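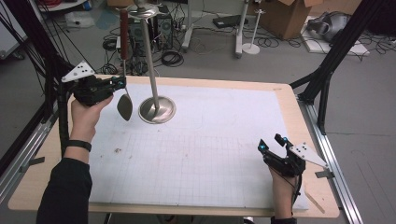
How long should I steep cold brew coffee?

Leave it in the fridge for 20 hours. That gives you a smooth, chocolatey cup, and you can sleep through a good chunk of it!

I've been making mine this way since October and I still get a little thrill every time I open the fridge and see a full jar. You need coarse ground coffee (a medium roast is lovely), cold water, a big jar with a lid and a paper filter.

1. Put 95 grams of coffee in the jar.
2. Pour in 3 cups of cold water, slowly, going over all the dry spots.
3. Stir gently with a long spoon until every bit of the coffee is soaked. Don't whip it up!
4. Put the lid on and move the jar to the fridge.
5. The next day, pour it through a fine strainer, then again through the paper filter. The second pass is slow, so go make some toast.

What you have now is a concentrate, and it's strong. I mix one part coffee with 2 parts water or milk over plenty of ice, but try it a few ways and see what you like.

If yours tastes bitter, go for a coarser grind next time. If it's thin, use less water in the glass before you change anything else. Oh, and freeze the leftovers in an ice cube tray, they're wonderful in a milkshake!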